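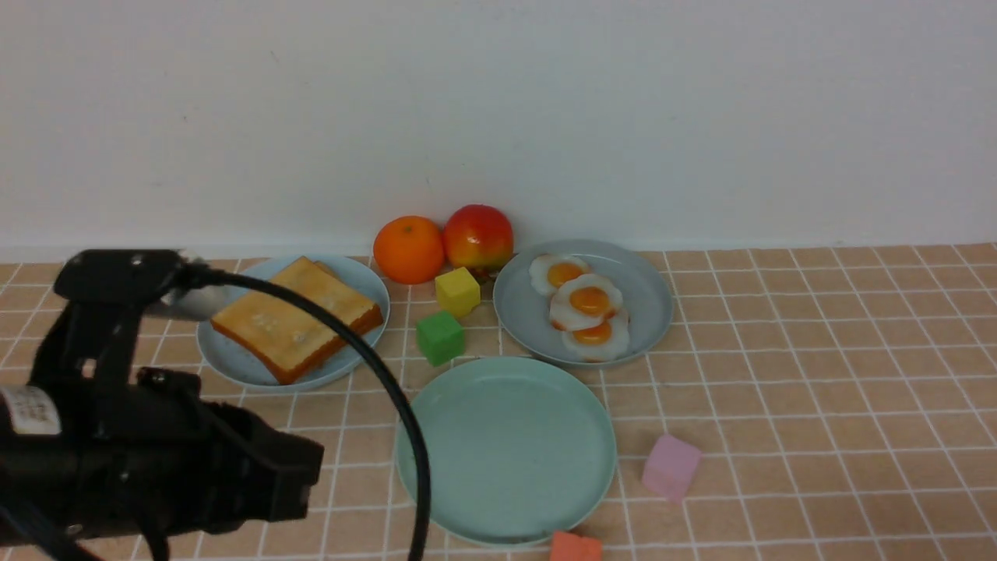
# Cutting the grocery bill, month two

11/03/2020

I said in February I would write down what we spend on food and see if it helped. It did, a little. We came in 30 dollars under the month before. Most of that came from lunches.

I used to buy lunch near work most days. Now I make toast and eggs at home before I leave and carry something for noon, usually rice with whatever was left from dinner. It is the same food over and over and I don't mind it much. Mirjam Van Beek, who I share an office with, minds it for me and keeps offering me half of her sandwich.

## What I changed

I stopped doing one big shop. The big shop in Skultolcombe meant driving out, filling the cart, and throwing out greens a week later. I go twice a week on foot now and buy what I can carry home in 2 bags. If it doesn't fit I don't need it yet.

I also quit buying the Orkov crackers. They were a habit. I would finish a box in an evening and not remember eating them. The Babić coffee stays. I tried the cheaper one and drank less coffee, so I guess that saved money too, but I was in a bad mood for eight days and went back.

Fruit was harder. I like having it out where I can see it, and for years I bought too much because a full bowl looks nice. Then half of it went soft. I buy by the piece now. Oranges keep well. Mangoes don't, so I get one when I know I'll be home the next couple of evenings. 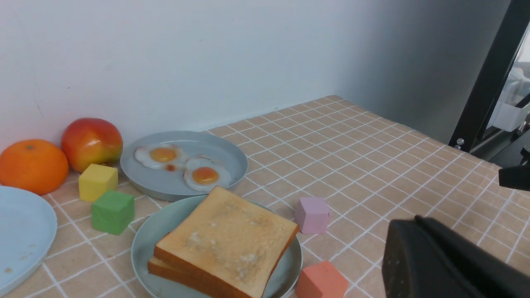 The other thing with fruit is the price, which moves around more than I expected before I started writing it down. Oranges were cheap at the start of the month and then went up for no reason I could see. Apples hardly moved at all. Kastriot Vlachou at the corner store told me to come in near closing, when he marks down anything with a bruise on it. I've done that a few times and got a good bag of pears that way. They were fine for cooking with a bit of cinnamon.

## What didn't work

Dried beans. I soaked them, forgot them, and had to start again. Then I did the same thing the next week. Canned beans cost more but I eat them.

The meal plan on the fridge lasted until the first late night. I've taken it down. I just keep a list of what's already in the kitchen and cross things off.

I still spend over what I wanted on cheese. I'll look at that next month.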